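A Bed Is Also a Table

In my family we were not allowed to put anything on a bed. My grandmother believed that a bed is for sleeping and for being sick, and that clothes brought there will carry the dust of the street. I kept this rule until I was past forty, and now I want to argue against it. 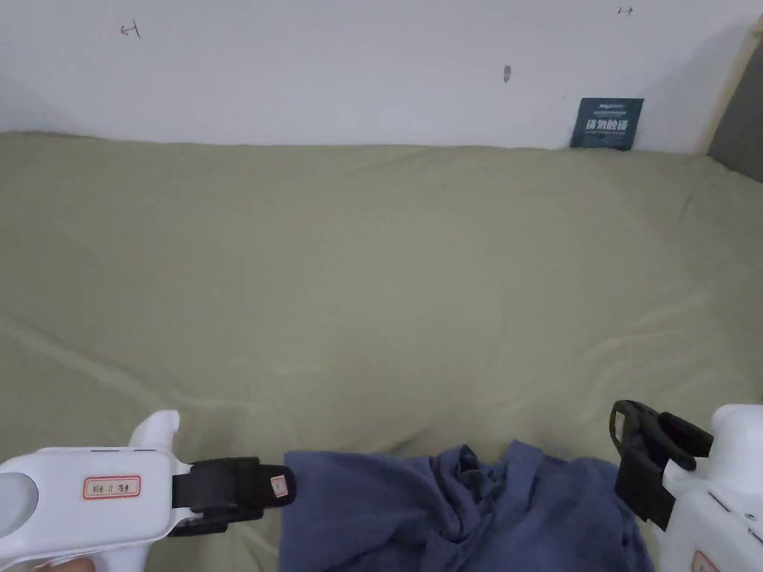 My apartment has no table large enough for laundry, and I think this is true for many people who live in 20 or 30 square meters. For years I folded on my knees, and the shirts came out crooked. A tight cover on a mattress changes this work completely. The green one has a few soft wrinkles, but it gives a wide surface with a wall behind it, and small socks cannot escape on that side. I do not mind the little card which asks people not to touch. My grandmother would like to have such a card, I am sure, on every bed of the house.

My friend Bülent Sezer disagrees with me. He says that a person who folds on the bed will leave the pile there until midnight, and then move it to a chair. It is a fair objection. My answer is that the pile must leave before evening, exactly because you need the place to sleep. A table will forgive you for a week.

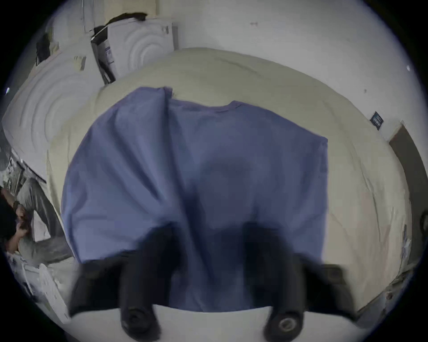

Photo: Nermin Yazıcı

The T-shirt is the best proof for my opinion. On a bed you can open it nearly flat, bring one sleeve in, and see the line of the fold from the shoulder down. The wrinkles in the lower part you press with the hand before you continue. On the knees you never see the whole shirt at once, so you correct one side and spoil the other.

I still keep half of the old rule. Coats and bags do not go on my bed, and shoes of course not. But clean cotton is not the street, and I think I could have explained this to her.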